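首页　产品　文档　下载　论坛　联系我们

Femilgate 桌面理货机 用户手册（中文版）
第四章　把水果放进篮子里

前三章讲的是开箱、固定和接电。读到这里还没有退货的用户，现在可以让机器干点活了。本章的任务只有一个：从工作台上拿起水果，放进购物篮。超市里一个四岁的孩子可以一边做这件事一边唱歌。Femilgate 不会唱歌，做得也比孩子慢，所以请先泡杯茶。

4.1　开始之前

先说清楚本机目前会什么。它会拿起单个的、形状大致规矩的水果，移到篮子上方，放下去。它会把篮子提起来挪个位置，前提是篮子里的东西不太重。它不会挑熟的，不会讨价还价，也不会看到坏果子时叹气。市场部的宣传册上写着“解放双手”，本手册由另一个部门编写，建议您暂时把双手留在身边。

您需要准备：

• 已完成第三章校准的 Femilgate 主机一台；
• 装有 Pullness 控制软件 2 版的电脑一台（1 版也能用，但会把柠檬当成灯）；
• 带隔条的浅底工作台面，随机附送；
• 塑料购物篮一只，侧壁有孔没孔都行，有提把更好；
• 牛油果、芒果、柠檬之类若干；
• 一块抹布。

抹布最常被漏掉。台面上落了灰，指尖的橡胶垫就会打滑，打滑之后果子滚到哪里去，属于物理学问题，不在保修范围内。

4.2　摆放台面

1. 把台面装到支架上，拧紧四角。拧到您觉得够紧，再拧一下。

2. 擦净台面，两格都要擦。

3. 把水果放进右侧一格。果子之间可以挨着，但不要叠起来。我们知道菜场里都是叠起来的，那是因为菜场的老板有手指，而且有十个。

4. 把空篮子放在左侧一格，篮口朝上，长边大致与隔条同向。稍微歪一点没有关系，软件会自己看。歪得太厉害时，软件也会自己看，然后得出一个很有自信的错误结论。

5. 用胶带在地面上标出支架的位置。以后谁拖地撞了桌腿，您还能把它挪回原处。不贴胶带的用户请直接翻到第三章，从头校准，祝您愉快。

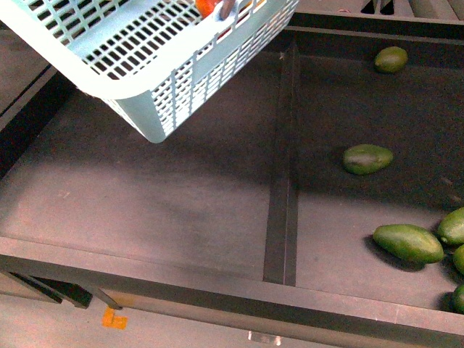

6. 打开 Pullness，在“任务”菜单里选择“装篮”。软件会要求您给任务取名。请取一个日后认得出来的名字。技术支持部门收到过的日志里，有一大半任务叫“新任务”，剩下的叫“新任务最终版”。

7. 在“对象”一栏勾选要拿的水果种类。没有勾选的种类，机器会当作台面的一部分，绕着走，态度十分礼貌。

8. 点“预览”。屏幕上会出现机械臂打算走的路线。请真的看一眼。路线穿过隔条、穿过篮壁或者穿过您的茶杯，都说明篮子位置没有识别对，回到第 4 步。

注意：预览不出声。机器真动起来的时候也不怎么出声，这一点比较吓人。首次运行请把手、袖口、围巾和宠物移出台面范围。

4.3　第一次抓取

关于抓水果这件事，工程师和家里做饭的人看法相差很远。做饭的人觉得抓就是抓。工程师会告诉您，这里面有识别、定位、规划、接触、力控，每一项都够写一篇论文，也确实都写了。论文写完，牛油果还在台面上。

1. 把夹持力调到“软”。出厂设置是“中”，“中”适合盒装饼干。牛油果生的时候像石头，熟的时候像黄油，机器从外表分不出来，您捏一下就知道了。这是目前您胜过机器的地方，值得珍惜。

2. 把速度调到“慢”。界面上还有一档“很慢”，是给演示用的，观众会以为它在思考。

3. 点“单步”。机器每完成一个动作就停下，等您点“继续”。整个过程大概像教老人用手机，只是角色换了。

4. 观察指尖接触果皮的那一刻。果子被推着走而没有被夹起来时，点“停止”，把果子扶回原处，再在“高度偏移”里往下减一点。一次减一点就好，有人图省事，一次减到底，结果给台面留下了一道纪念。

5. 果子离开台面以后，机器会停在篮子上方。请确认果子在篮口以内，再点“继续”放下。

6. 第一个成功了，先别叫家里人来看。连着成功几个再叫。家里人站到旁边的那一刻，成功率会下降，我们至今没有查出原因。

注意：单个果子请不要超过 200 克。再重的也拿得起来，只是在半空中会慢慢改变主意。大个的芒果请先上秤。

注意：圆而小的果子（柠檬、青柠）请放在靠近隔条的位置，让隔条替机器挡着点。隔条是整套系统里最可靠的部件，没有电源，没有固件，至今没有收到过投诉。

4.4　移动篮子

装了几个以后，您多半想把篮子换个位置。可以用人手，三秒钟。也可以用机器，步骤如下。

1. 在“对象”一栏取消水果，勾选“篮子”。两样都勾着时，机器会在篮子和水果之间犹豫，时间长短不定。

2. 选择抓取部位。“提把”适合两侧提把都立着的情况；“篮沿”适合提把倒下或者被挡住的情况。提把会晃，篮沿不会，我们自己在办公室里一般选篮沿。

3. 把夹持力调到“中”。篮沿比牛油果结实，不用心疼。

4. 设置抬升高度，以篮底能越过隔条为准。抬得越高越威风，也越容易倾斜。只夹住一侧的时候篮子必然会斜，里面的东西会往低的那头滚，这是正常现象，也是不把鸡蛋列入支持对象的原因。

5. 放下时请选“先接触后松开”。另一个选项叫“快速释放”，写这个名字的人大概没有在楼下有邻居的房子里住过。

警告：篮子悬空时请勿伸手进去补放水果。机器知道篮子在哪里，不知道您的手在哪里。

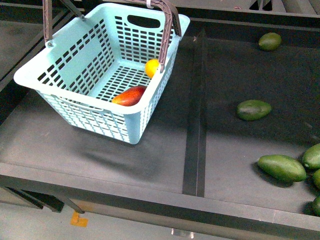

有用户在反馈表里问，既然三秒钟能用手做完，为什么还要照着五个步骤让机器来做，又说自己花钱买的是清闲，结果现在每天下班回来陪机器练习拿牛油果，像多养了一个孩子，而且这孩子不长个子。

我们把这条反馈打印出来贴在了墙上。回答分两部分。第一部分，这位用户说得对。第二部分，机器不嫌烦。Grajales 的一家门店把 Femilgate 放在后仓，晚上关门以后开着，早上来收篮子。它每小时装的量不及一个打着哈欠的店员，但店员可以回家打哈欠。门店的意见是：水果统一、篮子统一、台面统一的时候，挺好用；来了一箱混装的，就还得叫人。

家里的情况正好相反，样样都是混装的。买回来的东西装在塑料袋里，袋子打了结，结里还夹着小票。请不要让本机解塑料袋。我们试过，用了整整一个下午，袋子赢了。

4.5　让它学您家的水果

Pullness 附带一个基础模型，里面学过常见的水果。您家的如果长得比较有个性，可以补充示范。

1. 在“示范”菜单里选“手把手”。机械臂会放松，您可以握着它走一遍完整的动作。

2. 按住手腕上的按钮，带着它去抓，移过去，放下。动作要连贯。您中途停下来挠鼻子，它也会学会在那个地方停一下，以后每次都停。

3. 同一种果子，建议示范 50 次。对，我们知道。可以放点音乐。

4. 示范时变换果子的位置和朝向。有用户始终把芒果放在同一点上，示范得又快又好，训练完的机器也只认得那一个点，芒果挪开一掌宽，它照样去原来的地方，抓起一把空气，郑重地放进篮子。日志里显示“成功”。

5. 点“训练”，然后去睡觉。训练时主机风扇较响，请勿与人同睡一屋，狗可以。

6. 次日用几个没有示范过的果子试一试，满意了就点“保存”。不满意也请保存，万一明天更差呢。

说明：基础模型的示范数据由 Cindinstead 工作室录制，单是装篮这一项就有 3000 多段。录制人员表示，这段工作之后他们改喝果汁，不再碰整个的水果。

4.6　常见故障

现象：机器对着果子看了很久，不动。
处理：检查灯光。篮子的影子盖在果子上时，识别会变慢。挪灯，或者挪篮子。都挪了还不动，看看是不是忘了点“继续”。技术支持接到的电话里，这一条占了很大一块。

现象：夹起来了，半路掉了。
处理：擦指尖，擦果子，擦台面。仍然掉，把夹持力提高一小格。仍然掉，吃掉这个果子，换一个。

现象：果子放到了篮子外面。
处理：篮子在识别之后被人动过。请询问家庭成员，语气平和一些。

现象：把几个挨在一起的牛油果当成了一个大的。
处理：用手拨开一点。软件的下一个版本会改进这个问题。上一个版本的手册里也是这么写的，我们仍然相信。

现象：篮子装满了，机器还在放。
处理：2 版尚不支持“满”这个概念。请在“数量上限”里自己填一个数。

现象：一切正常，但您觉得无聊。
处理：这说明设置成功。可以把“单步”改为“连续”，退到桌子另一边，做点机器还不会做的事，比如洗碗。洗碗见第九章，第九章尚未写完。

4.7　收工

1. 让机械臂回到“停放”位置，等状态灯变绿。

2. 取走篮子和剩下的水果。隔夜留在台面上的牛油果，第二天会变成另外一种对象，模型没有学过。

3. 断电，擦台面，把抹布晾起来。

4. 在记录表上写下今天成功和失败的情况。愿意的话发给我们，失败的更有用。寄来的失败记录我们都会看，有时候是全组围在一起看，笑完了再改程序。

下一章：把篮子里的水果拿出来

上一章｜目录｜下一章

读者评论

匿名用户：照着 4.3 做，第三遍才夹起来。我妈在旁边站着，等于没夹。

访客：示范的时候我真的挠鼻子了。现在它每次到篮子上面都顿一下，家里人说像在做饭前祷告。能删掉单独一段示范吗？还是要全部重来？

文档组回复：可以删。“示范”菜单，“管理”，按时间排序，选中以后点删除，再重新训练一次。

匿名用户：第九章什么时候出，我买它就是为了洗碗的。

访客：4.6 少写了一条，提把倒在篮口上的时候它会把果子放在提把上，然后果子慢慢滑下去，有时候进，有时候不进。我们家拿这个打赌。

© Femilgate 文档组　保留所有权利　｜　联系技术支持　｜　返回顶部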